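News > Press Releases > Surgical Robotics and Data

Print this page | E-mail this page

Hillora Opens Second Round of Recording for Feltier Suturing Data Project

CLADETTI, June 9, 2025 - Hillora has begun the second round of recording for Feltier, its project to collect examples of robotic suturing for use in training a learning system. The work is being done at the Okafor Surgical Skills Center in Cladetti, where trained operators control the instruments by hand from a console while the system records what they do.

The first round produced 523 recorded attempts. Of those, 304 were marked by reviewers as complete, meaning that the needle was picked up, passed through both sides of the cut and pulled clear with the thread intact. The remaining attempts stopped early or included an error that the operator had to fix. Hillora is keeping both groups in the collection. Attempts that went wrong are labeled with the point where the trouble started and, where the operator recovered, with the steps used to do it.

By the end of November the company plans to have up to 1000 attempts on file.

What is recorded

Each attempt covers one stitch or part of one stitch. The operator works on soft practice material with a straight cut in it, using two instruments. The system stores the position of each instrument, the opening of the jaws, the operator's hand movements at the console and video from several views. Fixed cameras cover the work area, and a small camera carried on the robot gives a closer view of the needle and the cut. All of these are saved against the same clock so that a movement at the console can be matched with what each camera saw.

After the session, reviewers go through the video and divide each attempt into steps: reaching for the needle, grasping it, setting its angle, pushing it in, taking hold of it on the far side, pulling the thread and handing over between instruments. Two reviewers label every attempt without seeing each other's work. If they disagree on where a step begins or ends, a third reviewer decides, and the disagreement is noted in the record.

Changes from the first round

Thread caused most of the difficulty in the first round. It crosses over the instruments, leaves the camera view and comes back, and in the fixed views it can be hard to tell from a shadow. Reviewers asked for more attempts in which the thread is slack or lies across the cut before the stitch begins. Operators in the second round now start from a wider set of thread and needle positions, drawn at random before each attempt.

The second round also asks operators to pause less. In the first round many of them stopped between steps to check the screen, and an early version of the learning system picked up the same habit. Operators now complete a short warm-up period that is not recorded, and then work at their normal pace.

Lighting is the other change. The first sessions used a single setting. Sessions now use several, from even light to a bright center with dark edges, and the setting is written into the record for each attempt.

How the data will be used

Feltier data will be used to train a system that suggests and carries out single steps of a stitch on practice material. It will not be used on patients, and Hillora has made no application for clinical use. A set of 200 attempts will be held back from training and used only for testing. The set will include attempts from operators whose work does not appear anywhere in the training data.

"A clean stitch shows the system one way to do the job," Hillora said in a statement. "We also need the dropped needles and the poor angles, with good labels on them, or it has no way of learning what to do next when something slips."

The Okafor center is supplying operators and bench time. Operators range from surgical trainees to experienced instructors, and all are paid for their sessions. Their names are removed before the recordings leave the center and are replaced with a code that shows only level of experience and which hand they favor.

Access

Hillora will offer part of the Feltier collection to university groups once labeling of the second round is finished. The release will include video, instrument positions, step labels and the reviewers' notes on disagreements. Groups that want access will be asked to sign a data use agreement and to describe the work they have in mind. Requests can be sent through the research page on the Hillora website. Applications from teaching hospitals will be handled separately by the Okafor center.

About Hillora

Hillora develops software for training and evaluating robotic instruments. The company is based in Cladetti.

About the Okafor Surgical Skills Center

The Okafor Surgical Skills Center provides bench training in open, keyhole and robotic techniques for trainees and practicing surgeons.

Media inquiries: Hillora press office, Cladetti
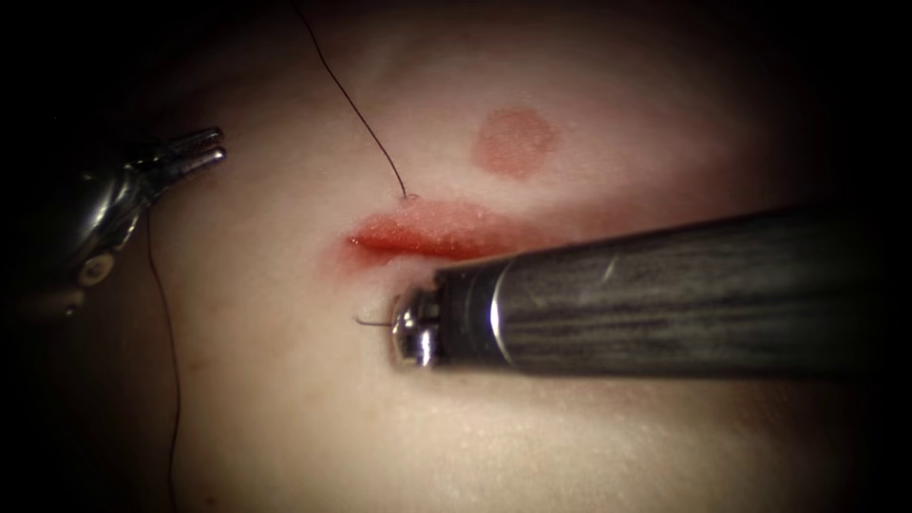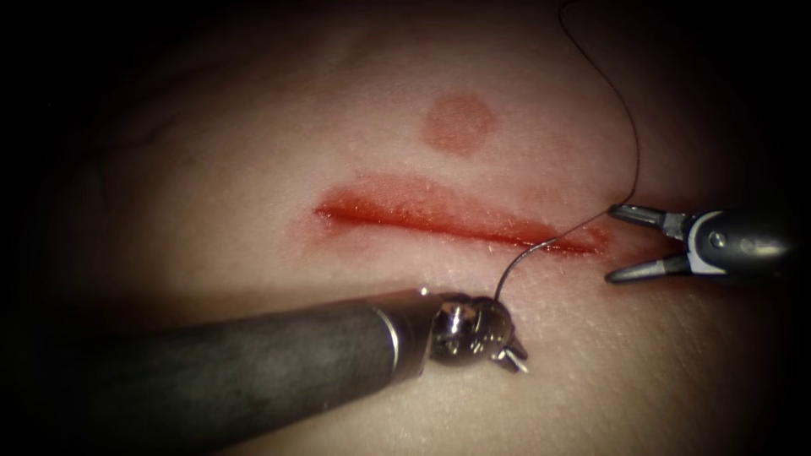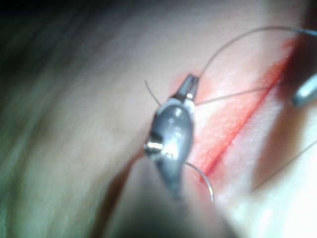
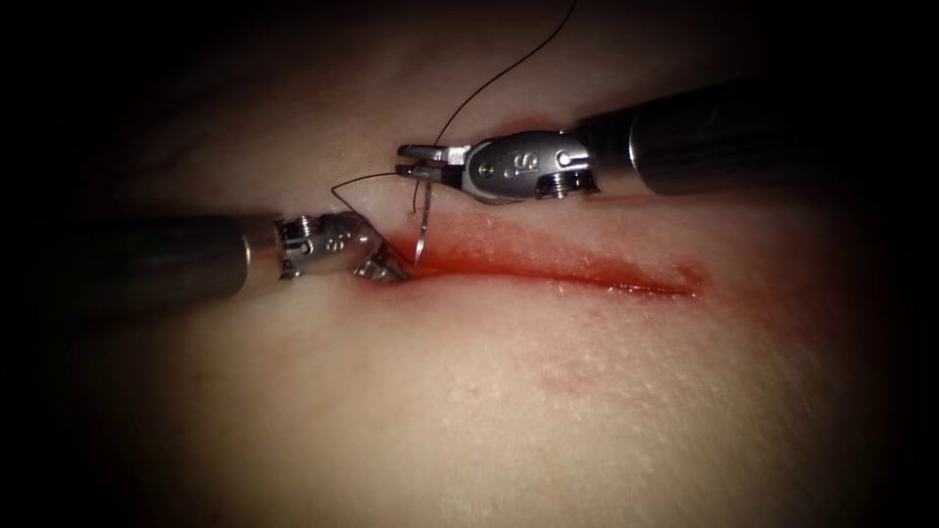 Robotic suturing work for the Feltier project, with instruments and thread at the incision. The third picture is the view from the camera carried on the robot; the others are from fixed cameras. Photos: Hillora

Filed under: Surgical Robotics, Training Data, Research Partnerships

Print this page | E-mail this page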